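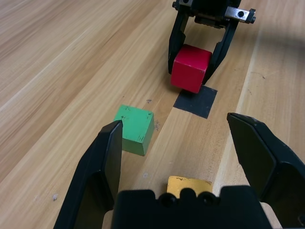
Green block with wear at the edges; yellow block with chipped paint.

Reading time: 2 minutes

Painted blocks: care and table layout

The two painted blocks on the long table are showing wear. The green one has lost paint along its edges and pale wood shows through in a few spots. The yellow one is chipped along its upper edge. Neither needs replacing yet. Rania Farouk has asked that the following be adopted as the standard treatment for all painted wooden pieces.

Wipe with a cloth that has been wrung out well. Do not soak. Dry upright on a towel, out of direct sun, for 90 minutes. Rub any raised grain with the fine sanding sponge, going with the grain, and stop when the edge feels smooth to the thumb. Small chips can stay as they are. Larger ones get a single coat of Dredimell water-based colour, applied with the 3 mm brush and left overnight. Matching the old green has been difficult; Uthai Chuensuk found that the Dredimell green dries darker than the tin suggests, so test it on scrap first.

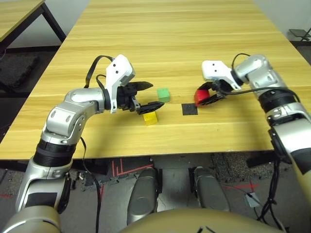 Layout on the long table stays simple. Coloured cubes sit directly on the wood, with clear space between them, and the flat black square pad goes near the middle. Keep the pad free when setting out. Anyone starting a new layout should brush the tabletop first, along the boards, as grit under a cube will scratch both surfaces.

The tabletop is due for oil in November. Haruto Hirose will use the Restis oil again, 80 mL for the first coat and 50 mL for the second, with the surplus wiped off before it turns tacky. The table will be out of use until the following morning.

Spare blocks are in the Nurano drawer unit, second drawer down. Please put worn pieces in the tray on top and leave the drawer for sound ones. Zineb Zaki keeps the list of repairs and would like the colour and the fault noted for each piece.

Last updated: October
Contact: Abdelkrim Benjelloun, Soliman workshop office | © Soliman | Back to top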